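Brevley Street Residents' Association
Minutes of the meeting, 9/21/22

Present: 8 members. Chair: Ashton Prendergast. Minutes: Flynn Mudgway.

The minutes of the last meeting were read and accepted with one correction — the name of the side street is Ruawai Lane, not Ruawai Road.

1. Shared kitchen. The offer from Tilitz for new shelves is 654 dollars, with fitting included. Ashton finds it high and will ask Honis for a second offer. Members are asked again to wash their own cups and to wipe the counter before they leave.
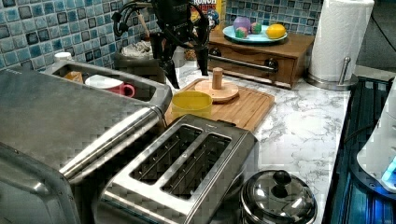
2. Street lights. Two lamps at the lower end of the lane are still dark. The city has answered our letter, but it gave no date. Flynn will write again and attach the first letter from March.

3. Autumn flea market. It was agreed to keep the table fee the same as last year. We have 400 dollars set aside for the tents and the printing. The music question stays open, as the neighbors at the corner did not reply yet.

4. Other matters. The key for the back door is missing. Whoever has it, please bring it to Flynn.

The meeting was closed at 8 p.m.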